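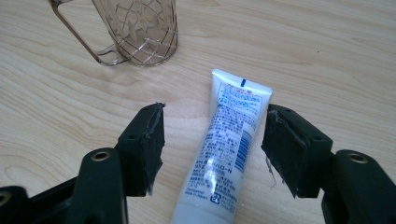

The new packing line at work, six months in

January 21, 2026

I work at a contract packing place on the Fimwood estate. If you have ever bought a gift set with a mug and some hand cream in it, or a box of samples from a website, there's a fair chance it went through a shed like ours. We don't make anything. Things arrive on pallets, we put them together in different boxes, and they leave on other pallets.

Last summer the company bought a system called Ayala from a firm called Clasum. I've put off writing about it because I wanted to be fair, and because for the first few weeks I was mostly just cross.

The sales pitch came on a screen in the canteen. Ayala would take over "low-value handling". I have been doing low-value handling for 10 years, so that was nice to hear. We were told there would be no redundancies, and there haven't been any. What there has been is a lot of people leaving and not being replaced, and the agency phoning less often. You can call that whatever you like. The figures on the noticeboard call it a saving.

The way it was meant to go is that we would teach the thing by doing the work ourselves with a gripper in our hand instead of our fingers. You hold the tool, you squeeze, you pick the item up, you put it down, and all of it gets recorded. Then the arms on the line learn from that. So a good part of my autumn was spent picking things up slowly with a tool when I could have picked them up quickly with my hand.

I will say it is odd work. You find out how much you do without thinking. Take a tube of cream. With my hand I don't consider which way it's lying or where the cap is, I just have it. With two stiff black fingers you have to come at it square, one pad each side, and decide how hard to squeeze something that is soft in the first place. Grip it near the flat sealed end and it behaves differently from the cap end. A tube that's been squashed a bit in transit is different again. And clear plastic cups with handles are a pain, for me anyway, as the handle always seems to be where one of the fingers wants to go.

The pads wear out too. The facing on them frays and goes to grey fluff, and you end up with a strand hanging off that you keep meaning to snip. I asked whether a worn pad mattered to the recordings and got two different answers from two people on the same visit. One said the system needed to see realistic wear. The other said we should have changed them already. We get replacements through a supplier called Filtunance, and they come when they come.

The number they were proudest of was 3,814, which is how many good recordings our shift made before Christmas. It went up on the board with a little star next to it. We got a box of biscuits. I don't want to sound ungrateful about the biscuits, but I did wonder what the people at Clasum got. As far as I understand the contract, what we taught it belongs to them, and they can sell the same skill to the shed down the road. I asked about that at a briefing and was told it was "a commercial matter".

So does it work? Sort of. On boxes and rigid pots it's steady and it doesn't get a sore back, and I'm not going to pretend I miss stacking cartons at five in the morning. My shoulder is better than it was last winter. Anyone who says the old job was all good fellowship and banter has forgotten the cold end of the building.

On the soft stuff it's poor. Somebody has to stand at the end of the line and put right what it drops or puts in upside down, and mixed sets still go to the hand benches. We used to have 5 people on those benches and now we have 2, doing the awkward items all day with none of the easy ones in between. Nobody put that on a slide. The easy items were the rest. You'd do twenty minutes of cartons and let your hands recover, and then go back to the fiddly things. Now it's fiddly things until your break.

The other change is that you're watched more. I don't think anyone set out to do that. But once every pick the machine makes has a time next to it, it doesn't take long before a supervisor wants a time next to yours. I've had a chat about my pace for the first time since I started, and the comparison they used was the arm doing rigid pots. I was doing tubes.

There is meant to be training for those of us who want to move over to looking after the line. I put my name down in the first week. It was going to be in the autumn, then after the Christmas rush, and the latest is that it depends on the next phase. The next phase is more recordings. We've had an email about it with a list of items, and it's all the difficult ones: sachets, tubes, anything in shrink wrap.

I've said I'll do it, mainly as it's a seat and a table for part of the shift and the light's better in that room. I have also asked for it in writing that the hours count towards the training. I'm still waiting to hear back.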